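Home Issues Archive Submit Contact

12/13/19
By the Tokell Popular Fiction Group

4. The Packing Scene

4.1 What counts as packing

Somewhere between the first attempt on her life and the first kiss, the heroine of a romantic suspense novel goes home to get her things. She is told she has five minutes. She is told to bring only what she needs. The man telling her this stands in the hallway with his back against the wall, watching the street, and the reader is left alone in the bedroom with an open bag.

We had expected to treat this scene in a footnote. Our sample was drawn from the Tambunan collection for its chase scenes, and the coding sheet we took into the first round had a box for vehicles, a box for stairwells and no box for luggage. By the end of August our coders had written "packing again" in the margin so often that we gave in and added one.

For the purposes of this section, a packing scene is any passage in which a character under threat selects personal belongings for removal to a place of safety. The definition leaves out ordinary travel (honeymoons, epilogues, the hero's duffel bag, which is always ready by the door and contains, as far as the text is concerned, nothing). It also leaves out scenes where somebody else does the packing, though we return to those in 4.3 with some reluctance. Of the novels in the sample, 572 contain at least one scene that meets the definition. A few contain two, the second usually made necessary by the burning down of the safe house.

4.2 Clothing and the speed of the prose

The most stable feature of the scene is that it slows down. A heroine with five minutes to live somewhere else will, in the longer examples, spend most of a page on one drawer. We measured this in the crudest possible way, by marking the start and end of each scene in Fundow and letting the program total the words. Median length varied little by decade or imprint. The Niveo titles run a little shorter, but then everything in a Niveo title runs a little shorter, including the courtship.

What takes up the words is mainly clothing. Toiletries get a list, medication gets a clause, and passports are remembered in the car. Clothes are handled one at a time. They are picked up, looked at, put back and picked up again, and a surprising number of them are black. Earlier writing on the genre has tended to read these garments as a promise to the reader about later chapters. That is sometimes right. It doesn't explain why so many of them are laid out first and packed second, an order of work that no one in fear of a bomb could defend.

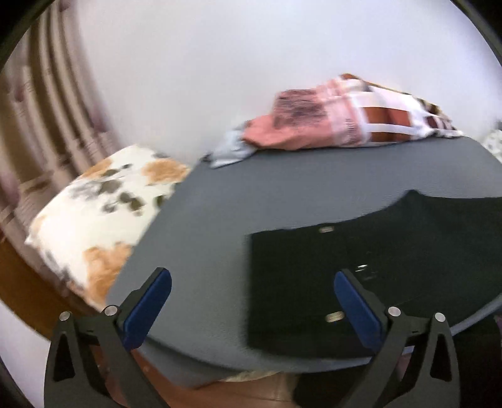

Figure 3. Black garment laid out on a gray surface.

We coded the garment passages under 18 headings, which was too many. The heading "sentimental" swallowed its neighbors within days, and "practical" turned out to mean jeans. The headings that held up best were the plainest ones: whether the garment is named, whether it is given a color, whether any fastening is mentioned, and whether it ends up in the bag. The third of these was a late addition and has been the most useful. Authors who can't be bothered to say if a thing is a dress or a blouse will still stop for a snap or a clasp. We take this to be a matter of pacing. A fastening is small and near the hand, and it lets the prose come in very close just before the window breaks.

The window does break, in a good share of cases, and it breaks at the garment. Where a scene is interrupted by violence, the last object mentioned before the interruption is far more likely to be an item of clothing than anything else in the room. Readers appear to know this. Several respondents to our questionnaire said that they begin to worry as soon as a sleeve is described.

Disagreement among the coders was highest over what we came to call the unnamed item. All 10 coders were given the same instructions and the same practice set, and they still split badly whenever a heroine lifted "something" from the bed, or "the black one," with the reader expected to keep up.
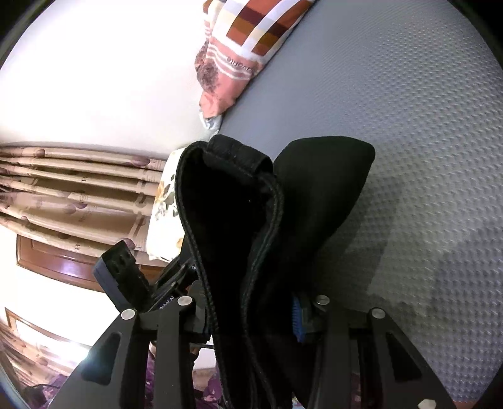
The unnamed item matters to the argument because it is where the genre hands its work over to the audience. An author who writes "the silk camisole" has made a decision and must live with it for the next two hundred pages. An author who writes only of cloth has made none, and the reader fills in the rest according to taste and, we suspect, according to what the hero was doing in the previous chapter. Black fabric hanging down above a gray mattress is about as much as many of these passages supply, and our coders, given no more than that, came back with a slip, a work shirt, a funeral dress and in one firm but isolated case a cape. We settled the coding by allowing "unspecified" as a full answer. This improved agreement at once and lowered morale, as the coders felt they had been reading perfectly well before.

It should be said that the unnamed item is hardly ever left behind. Named garments go back in the drawer about as often as they go in the bag. Unnamed ones travel, and then tend to vanish from the book. We followed them forward through the text with a simple search and recovered very few. Whatever the heroine took from the bed at such risk, she does not seem to wear it. She wears the hero's shirt.

4.3 Packing by others

A smaller group of scenes gives the job to a second person, most often the hero, less often a sister, and on two occasions the villain. These are short and are played for comedy, even in novels with no other comedy in them. The hero packs by the armful. He forgets shoes. He includes one garment whose selection will be discussed between the couple at a later point, in a kitchen, and the discussion is reliably longer than the scene it refers to.

The villain packs well. Both examples fold everything, and in both the heroine works out from the folding that she is in trouble. Two cases will not support a finding, so we note only that neatness in this sample is a bad sign in a man, and leave the matter to the chapter on kitchens, where there are more knives and the numbers are better.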